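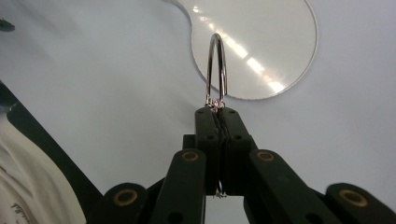 Fig. 1. Wire loop, twisted at the base.

Print this page | E-mail this page

Craft and Making, Session 5: Does "handmade" mean anything?
Handout by Usha Marar

The word sells things. Whether it describes them is another matter. Lolitz puts it on every earring card in the shop, and when I wrote in October to ask which steps were done by hand, the reply told me about "passion". I had asked about soldering.

Before the seminar, find a label using the word and write down what it claims. Most claim very little. A maker may buy the findings, the chain and the stone, join them with pliers and call the result handmade. Is that wrong? Kamala Marar thinks so. I am less sure. 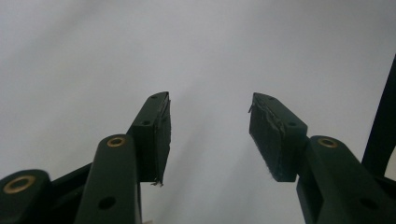

Price is a poor guide too. The Umness survey had 86 sellers, all of whom chose to reply, so treat its results with care. It says buyers pay 32 per cent more for the word. It doesn't say what they would pay if told the truth.

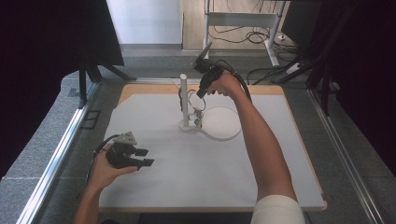
Read Amin's chapter on tools, pages 5 to 32. She argues that a tool stops being "the hand" once it makes the decisions. I find this too neat. Bring an objection.

Comments

Precious Mnguni: Is the Amin chapter in the library?
Usha Marar: Yes, short loan.
Anitha Acharya: My label says "hand finished". Does that count?

Related
Session 4: Who owns a pattern?
Reading list: Atisach and the craft fair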